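圆桌上的波点与木棍

厨房里的桌子,命运常常比客厅里的要曲折一些。客厅的茶几摆上一盘水果、一本杂志,可以体体面面地过一整年;厨房的桌子却要早上放面包,中午择菜,下午摊开孩子的手工作业,到了晚上,又得摆上碗筷,假装白天什么都没有发生过。我家的那张圆桌就是这样过来的。它直径120厘米,四个人坐刚刚好,六个人坐就得把胳膊收一收,而我最喜欢它的时候,是桌上没有一只碗,只有一堆细细的木棍。

说起木棍,得先说说我是怎么迷上这件事的。前年11月,我去斯蒂迪茨(Stiditz)住了一阵子,那是个安静得过分的小镇,天黑得早,风从河面上过来,傍晚四点多街上就没什么人了。镇上有一家叫“Musby”的小店,卖毛线、旧纽扣、糊灯罩的纸,还有一筐一筐长短不一的木棍。木棍没有什么名目,价签上只写着“手工用”。我问店里的人,大家买回去做什么呢?对方想了想,说有人绑花苗,有人编架子,有人给孩子数数,也有人买回去就插在杯子里,放在窗台上看。

我当时觉得最后一种人真是奇怪。回到家不到两个月,我就成了那种人。

先讲桌布吧,因为一切桌上的乐趣都是从桌布开始的。我母亲那一辈的人爱用塑料桌布,一擦就干净,夏天胳膊贴在上面会粘住,起身的时候“嘶啦”一声。我小时候恨透了那个声音,长大后自己布置厨房,头一件事就是发誓再也不用。可是白桌布太娇气,格子布又总让我想起野餐,好像随时要把三明治端出来。挑来挑去,最后留下的是深棕色底子配小白圆点的这一种。深棕色像泡得浓浓的红茶,白点子小小的,一行一行斜着排过去,看久了眼睛也不累。做手工的时候它还有一个好处:浅色的木头落在上面,一眼就能看见。你若是试过在木色桌面上找一根木色的小棍子,就会明白这是多么大的恩惠!

圆桌配波点,是我自己琢磨出来的道理。方桌子有边有角,东西会不知不觉顺着桌边摆得整整齐齐,人也跟着拘谨起来;圆桌没有这个规矩,东西爱歪就歪着。波点又是圆的,大圆套着小圆,看着就有一团和气。朋友来我家,常常手肘一撑就坐下来,一边说话一边拿起木棍摆弄,茶凉了都不知道。

再说杯子。装木棍的容器我换过好几回。玻璃罐子漂亮,就是重,棍子倒出来的时候叮叮当当,像在敲一面小锣;铁皮罐子的口沿有点割手;陶笔筒又太深,短一点的棍子掉进去就再也不肯露头。后来有一回家里请客,剩下一摞浅粉色的纸杯,我顺手拿来一只,把木棍往里一插,竟然合适得很。纸杯轻,一只手就能端起来,要找哪一根,把杯子斜一斜就行,撒出来几根也不必心疼。粉色和木头的浅棕色放在一处,有一点像点心铺里的颜色。

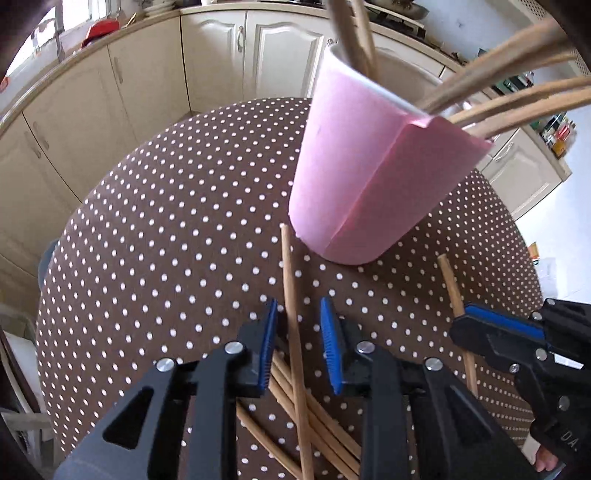
当然纸杯有纸杯的脾气。它的口沿用久了会软,会起皱,尤其是接缝那一处,捏的次数多了就要凹下去一块。有讲究的朋友劝我换一只好的,我不肯。手边常用的东西,带一点皱褶才显得亲近,跟袖口磨毛的旧毛衣是一个道理。实在软得立不住了,就在外面再套一只,又能用上好一阵子。

收木棍这件事,看起来简单得不值得写进文章里,可我每次做,都会做得比预想的久。起初我图快,一把抓起来往杯子里塞,结果它们横七竖八地卡在杯口,有两根还顶住了杯底,把杯子顶翻了。后来我学会了慢慢来,一根一根地放。先放粗的,让它们靠着杯壁站稳;再放细的,从粗棍子之间的缝里滑下去;弯的留到最后,因为弯棍子有自己的主意,你得转一转它,看它愿意朝哪边歪。放好以后,一杯木棍张开来,像一束没有花的花。

我特别偏爱弯的那几根。店里筐子上的直棍子总是先卖完,剩下的弯棍子多少受些冷落,可真正摆弄起来,它们比直的有意思得多。直的两根放在一起就只是两根,弯的两根放在一起,会隔出一道细长的缝,像一片叶子,也像一只半闭的眼睛。有一阵子我晚饭后不看手机,就坐在桌边把弯棍子一根一根配对,配上了就搁到一边,配不上的另作一堆。家里人路过,看我一眼,倒杯水又走了。

有读者大概要问,这些木棍到底用来做什么?我也给自己定过一些正经的计划。去年春天我在“Tutley”工坊上过一期短课,课上用木棍和棉线扎小架子,课程讲义里说一只挂墙的小架子要用110根。我兴冲冲地数好,扎了一半,发现自己更喜欢拆开来重新排。那只架子至今只有半边,挂在厨房门后,上头挂着两把剪刀和一卷棉线,倒也天天用得着。

后来又做过一些小东西:给番茄苗当支柱的,给灯笼做骨架的,还有隔热垫。隔热垫最实用,挑粗细相近的棍子12根,并排放好,用棉线在两头各绕几圈,打结,剪掉线头,就成了。锅放上去不会晃,收起来也不占地方。要留心的是棍子两端要剪得钝一些、平一些,别留着尖头,不然会勾桌布。我那块波点布上就有一处被勾出了线,在桌子靠墙的那一边,平时转过去不叫人看见。

孩子们是另一种玩法。邻居家的小朋友来串门,最爱的游戏就是“挑棍子”:把棍子握成一把,竖在桌上,手一松,哗啦一下散开,然后轮流去抽,碰动了别的就算输。这个游戏我小时候也玩过,那时候用的是冰棍的木片,一个夏天攒下来,放在鞋盒里,谁攒得多谁就神气。如今的孩子拿着浅棕色的细棍子,趴在圆桌边屏住呼吸,和我们那时一模一样。最难抽的总是叠在一起、斜斜压住的几根,上面再横着一根长的,看着随时要滚。遇到这种局面,有经验的孩子会绕着桌子走一圈,换个方向再看。圆桌的好处又显出来了,怎么绕都绕得开!

大人玩起来,耐心反倒不如他们。我认识的人里,十个有八个抽到第三根就开始耍赖,说是风吹的,说是桌子不平。

也有朋友把这一套学回去,布置在自己家里。有人用了素色的亚麻布,有人把纸杯换成了搪瓷杯,有人干脆不用桌布,在桌上铺了一大张牛皮纸,随手还能画几笔。我去看过,都好。只有一位朋友把棍子按长短分装在带标签的抽屉里,我替她高兴了一会儿,回家的路上又觉得可惜,那样就没有倒出来挑拣的乐趣了。

关于清洁,有几句啰唆话还是要讲。木棍怕潮,厨房里水汽重,杯子不要放在灶台边和水槽边。若是沾了油,用温热的布擦一擦,摊在通风的地方晾着,千万别堆在一起晾,叠着的地方最容易发霉。桌布呢,深色布藏得住茶渍,却藏不住面粉,所以揉面的日子我会把它整个掀起来,抖一抖,搭在椅背上。等面团进了盆,再铺回去。铺的时候要拉一拉四周,让边沿垂得匀称一点,白点子的斜行也就跟着顺了。歪着其实也没什么要紧,只是我每次看见都忍不住伸手去扯。

至于买棍子的地方,“Musby”离得实在太远,我现在多半去城南一家叫“Song”的杂货铺。铺子很小,木棍放在最里头的架子下层,要蹲下来挑。粗的、细的、直的、弯的都混在一起,颜色也深深浅浅,有的偏黄,有的偏灰。我喜欢这种混装的卖法,蹲在那里翻上一刻钟,腿都麻了,手里攥着一把,站起来的时候觉得自己捡了天大的便宜。

写这篇稿子的下午,我又把杯子里的棍子倒出来一回,想找一根合适的给新的灯笼骨架收尾。找了许久,长的太长,短的又差一点点,比来比去,茶也泡过了三道。窗外有人在收衣服,楼下的猫叫了两声。灯笼还缺着那一根,先放在冰箱顶上,等我下次去“Song”再说。

2026年7月5日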